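Questions and answers about the Keven river petition

Who is behind the petition?

The Keven River Group, which is made up of people living in Vellau and the farms downstream of it. We have 47 paid-up members and a larger number who come along when they can. We are not part of any political party and we do not put up candidates.

What are you asking for?

We want the district council to suspend the discharge permit held by Fullo Tanning until the water has been tested by a laboratory the company does not pay. We also want the results put up in the town hall and at the Oakley bridge, where people can read them without making an appointment.

Are you asking for the tannery to be closed?

No. Many families in Vellau have someone working there, including families in our group. The petition asks for the permit to be suspended and reviewed. If the tests show the discharge is within the limits, the permit would come back into force.

What is wrong with the river?

People below the outfall have reported brown foam, a strong smell on warm evenings and dead fish near the weir. We have kept a log of these reports, with the place and time of each one. It now has 145 entries. A log of this kind does not prove where the foam comes from, and we have never said it does. Proper testing would settle the matter.

How many people have signed?

Over 900. Signatures are only counted if they come with an address in the district. Visitors and people who have moved away are welcome to write to the council separately.

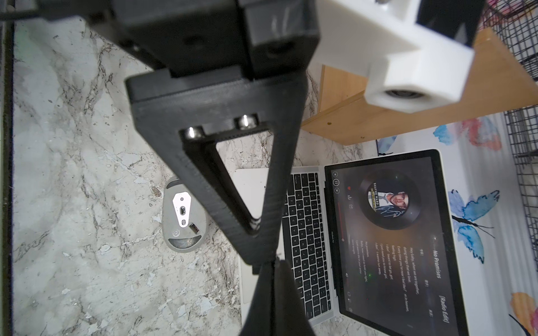
Mitiku Demissie writes that he signed in the first week and has heard nothing since, and asks whether the council is obliged to answer at all. It is. Under its own standing orders the council must reply in writing to any petition that passes the threshold, and the matter must go on the agenda of an open meeting. The orders do not set a deadline for the reply, and we have asked for one.

Where does the walk start and how long is it?

It starts at the weir and ends outside the district offices. The distance is 16 kilometres, mostly on the river path, with a stretch of road after Oakley. We set off at 7 a.m. on the Friday and expect to arrive in the middle of the afternoon. You can join at Oakley bridge if the full distance is too much.

Do you have permission for it?

We have notified the police and agreed the route with them. The road section will be walked in single file on the right-hand side. Please follow what the stewards tell you there.

What should I bring?

Water, lunch and shoes you have worn before. There are no shops between the weir and Oakley. Placards are fine, but please leave out the names of individual managers or staff at the tannery.

Can I bring my children or a dog?

Yes to both. Dogs must be on a lead through the grazing land and should be kept out of the river.

What if the company offers to meet you?

We have written to Fullo Tanning twice and would accept a meeting. It would need to be minuted, and the minutes would be open to anyone who signed.

Can I still sign?

Yes, until the end of November. Paper forms are at the library in Vellau and at the feed store in Oakley. Completed sheets can be handed back at either place.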